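Home Log Parts Build Diary Archive Contact

Build diary, March
Posted by the Tanameo bench, 9.40 pm

Cable day. I had meant to get straight on to the blanket routine, but the left wrist was dropping its signal again whenever the arm reached forward past the halfway point. I pulled the connector, cleaned it, put it back and had the same fault inside a minute. In the end I swapped the whole lead for one of the spares from Flurex and re-routed it with more slack behind the bracket. The old lead was 152 cm and the new one is a bit longer, so there's a loop that hangs out now. Ugly, but it didn't drop once for the rest of the day.

For the record, the Tanameo is still running last month's shoulder plates. The new ones are cut but I haven't drilled them. I want a full week of runs on the old ones first so I have something to compare against.

After lunch I did the bedside work. The base goes up close to the mattress and both arms have to work forward over the side. Reach is fine. The trouble is the height. With the base at its lowest setting the forearms want to come in flat, and the right one ends up very near the side of the mattress before it has started to lift. I raised the column two notches and that helped the right arm and made the left one worse. I'll split the difference tomorrow.
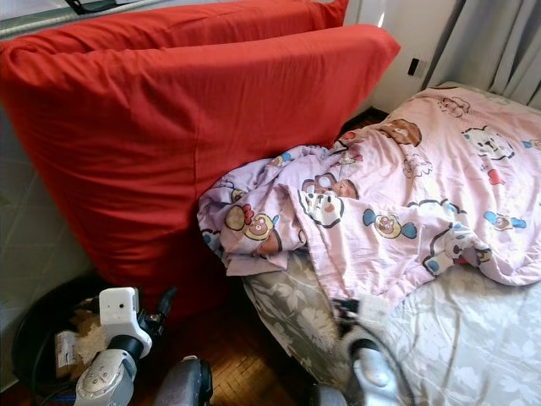

Keep the right elbow out wider and leave the column alone, was the message that came back from the Skullisdale workshop when I posted my settings to the group. They had the same bother on their build and fixed it in software. I'm not sure their arms are the same length as mine but I'll try it, as it costs nothing.

Did 40 runs at the blanket altogether. The task is simple on paper: left gripper takes the near fold of the pink blanket, lifts, pulls it toward the head of the bed, lets go. I scored 12 as good. Most of the rest were grip failures, where the fingers closed on the top layer and slid off. Soft things are harder than I expected when I started this. The printed blocks I used over the summer never changed shape between one go and the next, and a blanket is different every time you put it down.

Things I changed between runs, so I remember:

Finger pads back to the softer rubber. Better on the blanket, worse on paper.
Closing speed down by a third.
Wrist tilt in a few degrees so the fingers come at the fold from the side.
Camera exposure fixed by hand. On auto it kept hunting with the daylight coming through the curtain.

I also want the right gripper doing something useful, so the second job is the comic book. It's a small paperback with a glossy cover, flat on the sheet, and the plan is to slide it to the edge of the mattress and pinch it there. Lifting it off the flat is beyond these fingers for now. They're too thick at the tips.
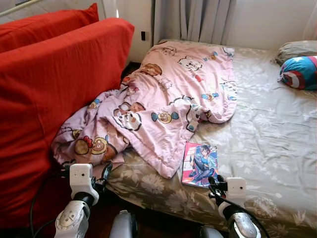
Furtună wrote in the comments that thin steel tips, filed to a wedge, will get under a book cover on a soft surface if you press down beside it first. Maybe. I have some offcuts that would do, though I don't love the idea of filed steel near a fitted sheet. Might print a pair in the flexible filament and see how they wear.

Stopped at 5.30 when the light started to go. Left shoulder motor was warm to the touch, the right one wasn't. Wrote down both in the parts book. Battery still had plenty left, so the new charger is doing its job.

Tomorrow: column down one notch, elbow out, then the same runs again with nothing else changed. Order more 2 mm screws. Find the small hex driver, which was on the bench this morning and isn't now.

Recent entries
Drilling jig for the shoulder plates
Flurex leads: what I ordered and what came
Column brake, second attempt
Softer finger pads
Notes on wiring colours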